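Design of a Holding Board for Computer Parts
Project report, second semester
Group 3
Written by Wilson Giraldo

1. Background of the project

Our group received the task to design a board which holds small computer parts in fixed places. The client for the project was Vembridge, a repair workshop which takes old office computers, tests the parts and sells them again. At the workshop the parts are kept in plastic trays. The trays are cheap, but the parts slide on top of each other when a tray is carried, and the worker must turn each part to find the right side before testing.

The client asked for a board that can stand upright, so that it takes little space on the bench. Every part should have its own place and its own direction. The client also asked that a new worker can learn to use the board without reading a manual. We gave our design the name Elari, and this name is used in the rest of the report.

2. Requirements

After the first meeting we wrote down the following requirements.

The board must hold memory modules, one other small circuit card and one processor.
The parts must not be held by glue, tape or screws.
The colour must be neutral, so that the parts are easy to see.
The material cost must not be more than 300 dollars for the whole project, including the test pieces.

The last requirement was the most difficult for us. Our first offer from the supplier Ziltent was 588 dollars, and we had to make the design more simple before we could order. We removed a hinged cover and a label plate, and neither was missed later by the client.

3. Choice of the holders

We compared two ideas for the cards. In the first idea the card lies flat in a shallow pocket. In the second idea the card goes into a narrow slot and hangs down along the face of the board. The flat pocket is easier to make, but it covers a large area, and on an upright board it needs a clip.
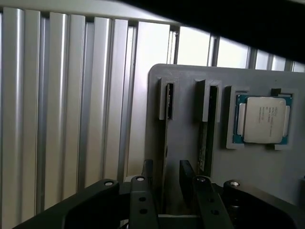 We decided for the slot, and the processor was given a separate square holder. A processor should be touched only at its sides, so we wanted the holder to support it there and leave the top free. We discussed for a long time if a full rim would be better than separate corners. A full rim looks cleaner on the drawing, but the fingers find no space. With the raised corner tabs the silver-white top of the processor stays open to view, and its teal-blue edge is easy to tell from the gray of the board. The two card slots are placed to the left of the square holder, with their raised frames standing out from the face, so the openings can be found quickly.

4. Testing

We made the tests in the Alvarado workshop on our campus. Three students who did not know the project put the parts in and took them out, 600 times in total. The processor holder caused very few problems. The slots were harder at the beginning, as the students often brought the card in at a small angle and it stopped at the frame. We widened the entry a little and repeated the part of the test which concerned the cards. The second result was clearly better, but we did not measure the time of each insertion, and this is a weakness of our work.

5. Remaining work

The client would like a version for longer cards. For this the slots must move higher, and the rounded corner of the board may have to be changed too. We will deliver the revised drawings to Vembridge in September.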